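Budgeting handheld gripper sets for next year: pairs, spares, markers

coste_lab
18 December 2023
Putting together the equipment request and would like a sanity check. Plan is four handheld gripper pairs for demonstration collection in furnished rooms. No arm purchase until May at the earliest. Two quotes in hand: Gosari (complete units, assembled and calibrated) and Bristero (kit, you assemble, you print the cubes). Per-pair difference is large enough that I can't ignore it. Finger pads are listed at 30 a set from either one. What are people's actual replacement rates?

tdunmore
Pads are the only real consumable. We change them every 200 demonstrations whether they look worn or not. Grip behavior drifts before you see anything on the surface. Put pads on a separate line or purchasing will treat them as a one-time cost.

Farnesora_ops
Disagree on 200. We inspect weekly and replace on condition. Over the last contract we logged 188 demonstrations on the worst set and a lot more on the others. Fixed interval just burns budget.

tdunmore
Depends what you pick up. We do a lot of ceramic and glass. If your tasks are all textiles, fine.

kvl_mech
Question for the OP: one operator per room or two? Changes the order. With two you need both pairs charged at the same time, and you need marker IDs that don't repeat between units. The Bristero files ship with one ID set. You have to regenerate the rest yourself.

coste_lab
Two in some rooms. Did not know about the IDs, thanks. That is labor I hadn't priced.

Jérémie Masson
Price it. We went with kits and the assembly hours ate most of the saving. Printing the cubes is quick. Getting them mounted square and then calibrated is slow. I'd still buy kits again, because we can repair them without shipping anything out.

Our setup at the desk station, for scale:
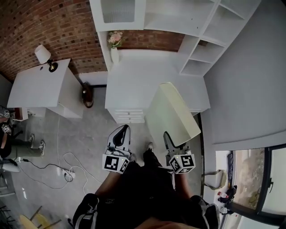 Gripper pair at the desk station, second operator at left.

Budget for power as well. Strips, cords, and something to keep them out of the walking path. It is a small line but it gets cut if you don't write it down.

Farnesora_ops
Repairability argument only works if you have someone on staff to do it. We don't. Assembled units, with one complete spare pair.

kvl_mech
One spare pair for four is thin if the vendor turnaround is long. Ask Gosari for it in writing.

coste_lab
Asked. Waiting on an answer. Current draft is three assembled pairs plus two kits, one kit held as spares, pads on their own line. Will update when the revised quotes are in.

tdunmore
Mixed fleet means two calibration procedures. I wouldn't.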